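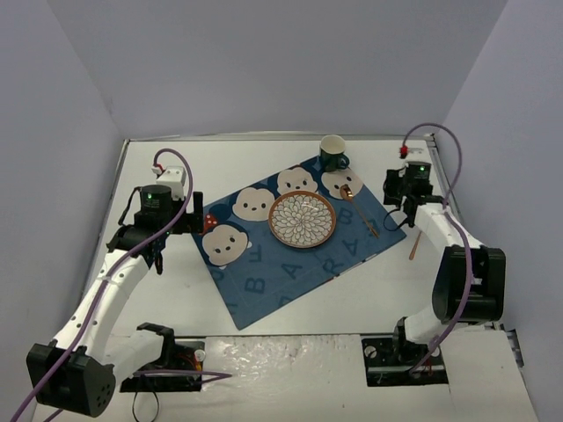
## Table-setting cell: setup and care FAQ

Kept by Mechthild Ammann for anyone using the two-arm cell at Broltalberg. Last gone through in February.

### Which arm do I power up first?

The left. Wait for the green light at the wrist, then do the right. If either stays dark, switch both off and check the connector on the white module behind the wrist motor.

### How should the purple cables run?

In a loose arc from the module, over the forearm and down to the base. Leave enough slack for the wrist to turn through its full travel. Don't tie them tight at the elbow – we lost a Corenier cable that way.

### What goes on the table?

The blue placemat, the flower-pattern dish, the green mug and the copper-coloured cutlery. Please don't swap in your own crockery. The Morelli task files were taught with this set, and a taller mug will foul the right gripper.

### How often do the arms need homing?

At every start, and again after 25 runs. Use the Bakance panel, page two. Keep your hands out until both arms have stopped.

### The wrist view has drifted. What now?

Open the fingers fully and look at the live picture. Both fingertips should sit at about the same height, one on each side, with clear table between them. If one is higher, loosen the camera bracket a quarter turn, level it and tighten again. Then save a new reference. 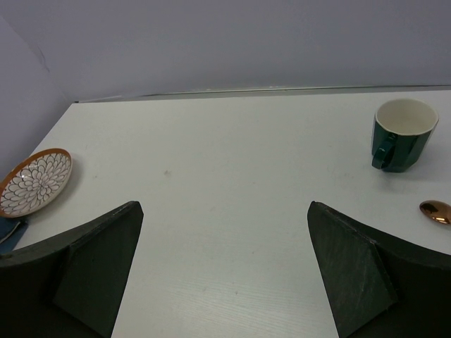
*Wrist view, fingers open. Mug and spoon to the right, dish to the left.*

### When do finger pads get changed?

At more than 400 grips, or sooner if the pad has a cut you can feel with a nail. Light scuffs are fine. Spare pads are in drawer 80.

### Can I clean the tabletop with anything?

Damp cloth only, arms parked. Solvent leaves a shine that upsets the wrist camera.

### It stops with fault 198.

That's a wrist cable fault. Power down, reseat both ends and home again. If it comes back, leave the cell off and put a note in the log.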